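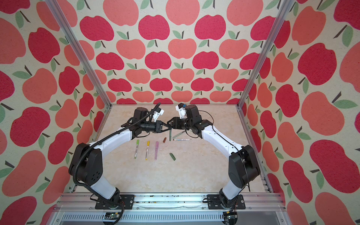

**Section 2: Tabletop tidying (narrative)**

Dear Lena,

You asked last time for more words and fewer charts, so I have taken you at your word, and I hope you have a cup of coffee handy. The charts are all in the annex if anybody on your side misses them.

The desk-clearing work took up most of this period. We chose pens and markers because every household with a child or a home office has them, and because they are awkward in an ordinary way. They roll, they come in different thicknesses, and they end up lying at every angle. The layouts we use are small, a handful of markers with the odd pen and a crayon-sized stick or two, and the two arms have to pick them up one at a time and put them where they belong. The gripper on each arm has two short fingers and a small camera riding above it, and most of what the system knows about the table comes from those cameras.

Over the period we ran 896 pick attempts on writing tools. Of those, 732 ended with the item held firmly enough to be carried off. I am pleased with that number and a little wary of it, too. A full-size marker lying by itself is close to a solved problem for us now. The short crayon-like pieces are another matter, and so is anything that lies close alongside its neighbor. Sheldon Lachance went through the failed attempts by hand (it took him the better part of two weeks, and I owe him a lunch) and found that the fingers mostly came down in the right spot but closed a touch too early. We have changed the timing since then, and the first runs look better, though I would rather not quote a figure to you until we have more of them.

The patterned walls are staying. The apple wallpaper went up after our first review, when your panel asked whether the software would cope with a real kitchen or playroom, where very few people live in front of a plain gray screen. Red and coral fruit directly behind the grippers did upset the vision model for a while, and our pick rate dropped badly in the first few days. It recovered once we retrained with the new backdrop, and we'll be trying a second pattern in the next period – Sheldon is holding out for stripes.

**Two arms or one?**

This was the question in your last letter, and I have gone back and forth on it more than I'd like to admit. For plain picking, one arm would do. The second arm earns its keep when something has to be turned around or passed across, and those handovers are where we lose the most time. With both grippers close together over the middle of the table there is very little room for error, and we've kept the speed low there on purpose. A full clear still takes around 40 seconds longer with a handover in it than without. Any ten-year-old would beat us comfortably, if you could get one to do it.

So, can a machine tidy a desk yet? In our enclosure, with items it has met before, most of the time. On your desk or mine, no. I don't want the Turnora pilot to be planned on any other assumption, and I have said the same to the people at Grabner, who were hoping to see a unit in one of their stockrooms by December. I think a supervised trial on a single shelf is reasonable by then. Leaving it alone overnight isn't.

**Spending and requests**

We are within budget on parts and slightly over on staff hours, nearly all of it from the labeling work. I would like your agreement to move the unspent travel money across to cover this. We'd also like to replace the cables on both arms before the longer runs begin, and the quote is in the annex.

Next period we plan to add scissors and a ruler, and to repeat the marker tests with a fresh set of 99 layouts that the model hasn't seen. If you can spare a morning, please do come and watch. It's much easier to judge these things standing next to them, and Sheldon gives a very good tour.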